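Print this page | E-mail this page

Trakska alphabet blocks: your questions

Which letters do I get?
Every set is mixed. You may find a red A or a red U, and other faces carry small pictures.
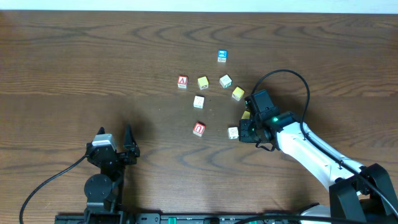
How do I clean them?
Wipe with a damp cloth and leave to dry. Do not soak them or put them in the dishwasher.

Can I use them on a wooden table?
Yes. The edges are sanded, so ordinary play should not mark the top.

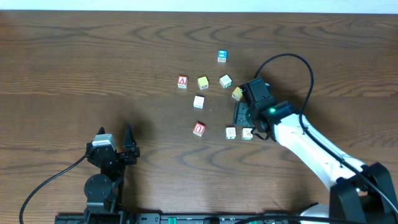
Page 7

Can I buy single blocks?
Yes, from the Fornness shop. Write to Mio Hosoda with the letter and the face colour, such as blue or yellow. We keep 200 spares

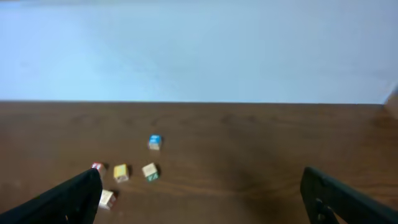

in stock, and orders go out once a month. The next lot after this one is in October.

Print | E-mail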